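What a kitchen robot has to learn before it touches a kitchen

Every December the Sternero workshop opens its doors for an afternoon, and school classes can come and see how robots are taught. This page explains what the visitors are shown. It was put together by Marlene Zacharias, who runs the demonstrations.

The robot in the main demonstration is called Olladent. It has an arm made of stiff parts called links. Between the links are joints, and each joint has a motor inside it. Your own arm works in much the same way: the bones are the links, and the shoulder, elbow and wrist are the joints. A computer tells each motor how far to turn and how fast.

Most of the practice is done in a simulation. A simulation is a world worked out by a computer, like the world in a video game. It has a floor, walls and cupboards, and the computer follows rules about how things move and what happens when they bump into each other. If the arm hits a worktop in there, no real worktop is chipped. Someone presses a key and the arm starts again.
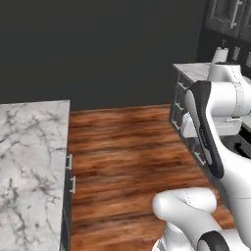
The first task at the open day is opening a drawer. For a person this is easy. For a robot it is split into steps. It must find the handle, move its gripper to it, close the gripper, pull in a straight line and then stop. If it pulls at a slant, the drawer may jam. If it grips too early, it closes on air.

Olladent tries this 500 times in one practice run. After each try the program gives it a score. A drawer that opens fully scores 2 points, and a drawer that stays shut scores nothing. The program then makes small changes and tries again. This is called training. Visitors can watch the scores on a screen next to the simulation.

Kitchens are hard for robots for several reasons. Shiny surfaces can confuse a camera - a reflection may look like a real object. Handles come in many shapes. Things also get moved, so the robot cannot simply remember where everything was.

In the second part, Kirsten Thibodeau lets the children change the kitchen. They can pick a new floor, turn the lights down or move a cupboard, and then see whether the robot still manages. It often fails at first. The failures are saved and used in the next practice run.

The talk lasts 2 hours with a break. Questions are welcome at any point.

Sternero Workshop - contact the schools desk - © Sternero - Back to top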